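Kitchen Gallery: The Table on Thursday

The shared kitchen at Trerstead has one table, and for most of the year it is where things get put down and left. Before the move upstairs we decided to go through all of it, box by box, and keep a page of how it went. The new kitchen has two wall cabinets and a counter, so whatever goes up has to fit in those.

The building is let by Bametlow, and the kitchen comes with the lease. The small appliances are ours. They were bought over several years from whatever was on sale and nobody kept one list of them, so the first job was to write one. It ran to 98 items, counting lids and loose parts separately.

The rules we set were simple. Appliances stay with their bases and cords. Anything open and edible gets eaten or thrown out by the end of the day. Loose parts go in a box until somebody matches them to what they came from. Cartons are kept only for things still under warranty.

The table, mid-morning

The air fryer stands toward the back, with the steel kettle over to the left and a kettle base on the other side of the table. An open cardboard box in front holds odd parts, including a dark lid with a white label. The shaker bottle and the orange had not been sorted yet.

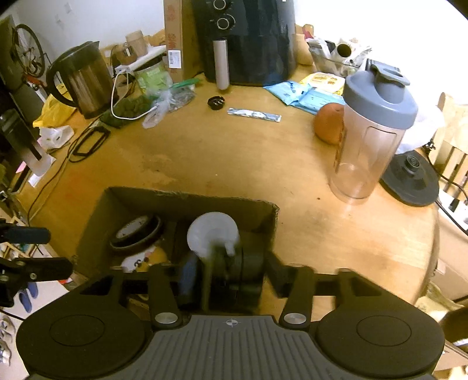
One reader, Barua, wrote in to say that a parts box never gets emptied unless it has a date on it, and that at Prevari they tape a slip to the side and throw out whatever is left after 5 weeks. The same message recommended keeping kettle bases on the shelf with the kettles and never in a drawer, where the connector picks up crumbs.

We have taken up the first suggestion. The slip is on the box now. The second will depend on how deep the cabinet shelves are.

Appliances

The air fryer goes upstairs. It gets used at lunch nearly every day and will have its own spot at the end of the counter, away from the wall so the heat can get out. Kettles are going too. Each base will be tried with its kettle before either one is put away, and a base without a kettle goes to electrical recycling.

Power strips and cables

All cords are being checked for cracks and loose plugs. Good ones get a paper tag with the name of the appliance. Charging cables are going in a separate bag by the door for people to claim.

Food and packets

Sealed packets with a date still to run go in a clear container on the lower shelf. Tea and coffee get a container each. Fruit goes back to the bowl. Plastic bags are folded and saved for the trash can under the sink.

The tabletop

The table stays in the family of things we are keeping. The wood is light and has stains and worn patches, and a sanding and two coats of oil should do for another few years. We have set aside 200 dollars for that and for shelf liner. Sanding will be done downstairs, before the table is carried up, to keep the dust out of the new room.

Cartons that are not needed will be flattened and left beside the back stairs. The new kitchen is room 343, and the key is on the same hook as the old one.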